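Tollel Workshop | Notebook | Parts | Bench Booking | Contact

Notebook > Chores > Kitchen and table

2 January 2020

Fruit handling, first entry of the year. The question from Broltberg is still whether a machine can clear and sort a domestic table without supervision. My current answer is no for the whole table, yes for some single steps.

Log to date stands at 562 picks, all types. Rigid boxes and cans are no longer interesting. Round produce is. Failures fall into two groups: the fruit rolls away before the jaws close, or it is held but turns when lifted. Decha Khamphan wants a force limit of 12 N for everything with a peel. I would keep that for citrus and set tomatoes separately – they bruise late and we do not see it on the day.

Planner time for one pick is down to almost 2 seconds. Still slow next to a person, who does not plan at all.
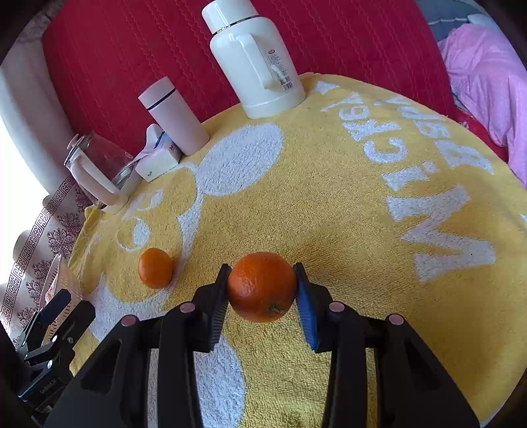 Citrus remains the fairest test of a two-finger grip, as the peel gives a little and the shape is never quite a sphere. Size range matters more than I allowed for in the Mistari notes. The large orange fills the space between the fingers, with the ribbed faces bearing on either side of it; the mandarin-sized one left on the yellow towel would need a much narrower closing width and a lower approach. Terry cloth also adds drag against rolling, so results on towel should not be mixed with results on bare laminate.

To do: separate the log by surface. Repeat small fruit at two closing speeds. Ask Suwannarat for spare finger pads before February, part 1030. Pouring stays off the list until the pick numbers settle.

Recent entries
Folding dishcloths, second attempt
Pad wear on the Mistari fingers
Sweeping under the lathe
Jar lids and torque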